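Section 3: Setting Up Your Daily Prayer Reader

I put this section together for folks in our parish who wanted to follow the daily office at home and got stuck on the settings. I'm using the Trekholm reader, the one most of us downloaded, and everything in these steps was checked on 14 Sep 2022. If your menus look different, you probably need the update.

Before you start, you'll want your parish code handy. Ours at Gadstead is 601. If you worship somewhere else, ask your church office and please don't use ours, or you'll get our announcements and our potluck reminders (they're good potlucks, but still).

1. Open the reader and tap Calendar. You'll see a long list of church calendars, some 200 of them, sorted by country and then by diocese.

2. Type the first few letters of your diocese in the search box. Scrolling works too, but I lost a good chunk of an evening that way.

3. Tap your calendar once and wait for the check mark. Tapping twice turns it off again.

4. Go back to the main menu, tap Parish, and enter your code.

Note: Saints' days come in two flavors, major and minor. I leave both on. Solange Frota at our church keeps only the major ones, and she says her mornings are calmer for it. 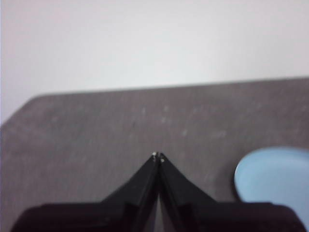

Fig. 3 – Gripper fingers, tips nearly together

Now for the psalms, my favorite part! The reader gives you two ways to work through them, and you can switch whenever you like.

5. Tap Psalms, then pick Monthly or Seasonal. Monthly takes you through the whole book in order. Seasonal skips around and matches the readings for the day.

6. Choose a translation. The Tavares version is the one we read aloud on feast days, so pick that if you want to match what you hear in church.

7. Set your text size. The default is tiny. I have mine at the biggest setting and I'm not a bit embarrassed.

Caution: Changing the translation clears your bookmarks. Write down anything you want to keep before you do it. I had 40 of them and I never did find them all again.

8. Tap Reminders and choose your times. You can set up to three a day – morning, noon and evening. I'd start with just the evening one and add the others once you're used to it.

9. If you'd like a bell, tap Sound and choose Chapel or Handbell. Please, please turn it off before you come to a service. The Chapel bell is loud, and it went off during Benedito Cordeiro's sermon on patience (he was very nice about it).

Note: If you use the Domomus speaker at home, you can have the psalm read out loud. Go to Sound, then Speakers, and pick yours from the list. The voice stumbles over some of the Old Testament names, and I've learned to live with that.

Getting ready for October

Our patronal feast moves to its own calendar page in October, so you'll need to switch that on yourself.

10. Go back to Calendar, scroll to the bottom and tap Local Feasts.

11. Turn on Gadstead and tap Save. The button sits way down under the list and it's easy to miss.

12. Close the reader completely and open it again. The feast should show up in red. If it's still black, repeat step 11.

Printing the readings is covered in Section 4.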